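From: Aurel Marinescu
To: Bullgate Kitchen Swap list
Subject: Re: Oiling wooden handles, and what to leave alone

Hello all, and thank you Vojtěch for getting this going again, I do enjoy it when the list wakes up!

Vojtěch Havlíček wrote:
> I've inherited a drawer full of my aunt's wooden-handled
> things and most of them look very thirsty. Is it worth
> sanding them before I oil them? And does anybody still
> use the Skivwood paste, or have we all moved on?
> One or two have lettering on and I'd rather not lose it.

I still use the Skivwood, though the tin I have now is a 500 gram one that I bought in June and I'm beginning to think it will see me out. It goes on thinly with a bit of old T-shirt, and I leave it overnight on the windowsill. My wife says the kitchen smells like a cricket pavilion for a day or so, but she has stopped opening the back door at me, so I think we've reached an understanding.
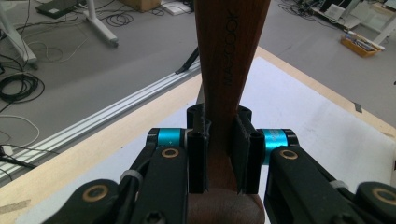 As for sanding, my feeling is that most handles want far less of it than people give them. A good wash, a proper dry, and a very fine pad along the grain if it still feels furry, and that's usually plenty. I'd go especially gently with anything lettered. Mine has MACCOOK in black capitals running down the upper part, and I would be very sorry to rub that away for the sake of a smoother finish, so I keep the pad well clear of it and just wipe the paste over lightly. The wood is darker down towards the rounded end, and I've left that as it is too (I rather like it, it's a lovely reddish brown).

Jinlong Ding told me at the last swap that he does his with plain walnut oil, 2 coats, and I have no quarrel with that at all, provided there are no nut allergies in the house.

Vojtěch, if you want to try the paste before buying any, bring a jam jar along next time and I'll fill it for you. Do bring the aunt's drawer as well, or as much of it as you can carry.

All the best,
Aurel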